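Teaching a robot by hand: your questions
Marncombe Repair and Tinker Group, last changed 12/15/18

We get asked about this a lot, mostly by people who have watched a sales video. The answers are by Ngọc Huỳnh, who has tried most of it and remains hard to impress.

What does "teaching by demonstration" mean?
A person moves the arm through a job, either by holding it or by steering it from a controller. The joint positions and camera pictures are recorded. Software is then fitted to the recordings and has a go at the job alone. The word "teaching" flatters everyone involved.

Is it better to push the arm or steer it remotely?
Pushing is easier to learn, but your hands and sleeves end up in the pictures, and they won't be there later. Steering keeps you out of view. You also lose all feel for how hard you are gripping, and it is slow. Expect a bad first afternoon.

How many demonstrations do I need?
The Fekberg handbook says 500 for a simple kitchen job. Hiếu Vũ at Multhorpe reckons 2,000 and still doesn't trust the result. I would ask anyone quoting a number what they changed between one run and the next. If the pot and the plates stayed put throughout, you have one demonstration many times over.
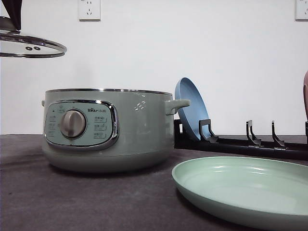
Lids deserve a special grumble. Glass is hard for depth cameras, a shiny rim throws light about, and the knob is small enough that a slightly crooked grasp tips the whole thing. People pick lids because they look like an easy start. I'd begin with a sponge.

Should I keep the runs that went wrong?
Keep them, in a separate folder, clearly marked. Some methods can use them. Mixing them in with the good ones is how you get an arm that hesitates over everything.

The seller promises it will cope with any kitchen. Will it?
Ask to bring your own pan. We asked 2 sellers and got one reply, which was a brochure.

Can I borrow the group's Đồng controller?
Members can, from January. Bring your own power lead, as ours has gone missing again.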